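Notebook, March
Egg tempera, yolk storage and film tests

Carried on from the last page. The main question is still how long made-up yolk medium keeps before the paint film suffers, and whether the Gamage panels are taking the paint differently from the Prasergate ones. I had been treating them as the same gesso and I am no longer sure they are.

Panels first. Both lots were sanded to the same finish and wiped with a barely damp cloth. The Gamage ones drink the first coat. A thin wash of yellow ochre goes matt before the brush has left it, and the second coat drags. On the Prasergate panels there is time to lay a stroke and put another beside it. I put a weak size over half of one Gamage panel and left it overnight. The sized half behaved much better. I'll size the rest before anyone uses them, so please leave the stack on the lower shelf alone.

Medium. Same method as before: separate the yolk, roll it on kitchen paper until the skin is dry, pinch the sac and let the yolk run into the jar, throw the skin away. Then water, equal parts by volume. I made one jar with plain water and one with a few drops of white vinegar. Labels are on the lids, which was a mistake, as lids get swapped. Labels on the jars from now on.

The vinegar jar smelt fine for longer. The plain one had turned by the time I got back to it, and the paint mixed from it stayed tacky at the edges. I scrubbed that patch off. Vinegar is no good with ultramarine, though, so for blues it has to be fresh yolk and plain water, made up the same morning.

Eggs. We have gone over to brown ones from the shop. Shell colour makes no difference to the yolk, but these have been more even from one to the next than the mixed lot, and I want that while comparing films. Fresh ones separate more cleanly. With older ones the skin gives way in the hand and the white gets into everything. Keep them in the tray and not loose in a bowl.
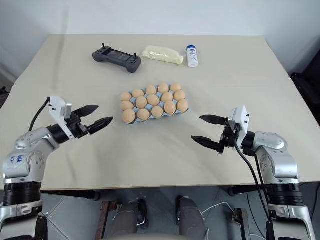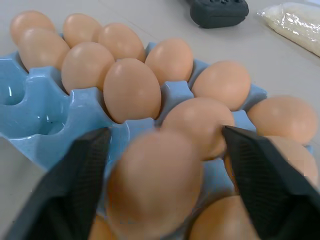
Brown eggs in the blue tray.

Pigments. Ground 8 in all with the glass muller: two ochres, raw umber, burnt sienna, terre verte, ultramarine, titanium white and the Skuroseo red. The red is the awkward one. It floats on water and won't wet. A drop of alcohol on the slab before the water sorts it out, and after that it grinds in the usual way. Raw umber needed far more medium than I allowed for and the first swatch dusted off on a finger. Remade with extra yolk and it holds.

Terre verte is weak as ever. I gave it 2 more coats than the others and it still looks thin over white. That may be all it can do.

Film tests. Swatches painted out in rows, one row per jar, pigment name in pencil underneath. Checks so far are a dry cotton bud, a damp cotton bud and a fingernail at the corner. Dry bud lifts nothing except the first umber. Damp bud lifts a little colour from nearly everything, as expected at this age. Titanium white from the vinegar jar is the toughest of the lot. The fingernail test is hard to repeat and I would like something better. A pencil hardness set would do if we can find one.

One crack to report: burnt sienna, thick end of the stroke, Gamage panel, unsized half. Fine lines across the stroke, not along it. Too much yolk or too thick a coat, could be either. Repeat both ways on separate panels.

Brushes. The Gosora rounds are losing hairs, and I picked several out of the white. The old sables are better even with worn points. Wash in cold water straight after use, then soap. Yolk left to dry in the ferrule won't come out.

To do:
Size remaining Gamage panels
Move labels from lids to jars
Repeat burnt sienna, thin coat and thick coat
Fresh yolk for ultramarine, no vinegar
Look at all swatches again after 40 days
Order distilled water, and more kitchen paper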